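Winter Coat Drive Safety Check, Hisbridge Hall
January 2019

Before we open the doors, please walk through this with a cup of coffee in hand and write your comments as you go — I read every one of them, and last winter's were a real help!

Front steps and ramp: OK. Salted, and the handrail is nice and firm now.
Exit by the kitchen: NEEDS WORK. Bags had crept in front of it again. Please keep 4 feet clear, even when we're swamped and it's so tempting to set one more down.
Extinguisher: OK. Tag is good through June.
Space heater: OK, but I'd like it farther from the racks, and off when we lock up. 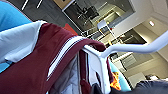
By Killian Jacquet, Hisbridge Hall

Coats and jackets: run each zipper all the way up and down, and feel along the lining for pins, tears and anything sharp. Check the pockets too (I once found an open pocketknife, bless whoever it was). Children's hoods with long drawstrings go in the repair bin, please, and never on the rack.

Folding tables: NEEDS WORK. One of the Caron tables has a leg that doesn't lock. I've taped a note on it, so do leave it against the wall until I can get to it.
Boxes: OK. Nothing over 30 pounds, and stacks no higher than 5.
Stepladder: OK. Feet are fine, hinge is a little stiff.
First aid kit: restocked, except for the large bandages, which are on order.

Next walk-through is after the Skosstead delivery. Leave your sheets in the tray by the phone.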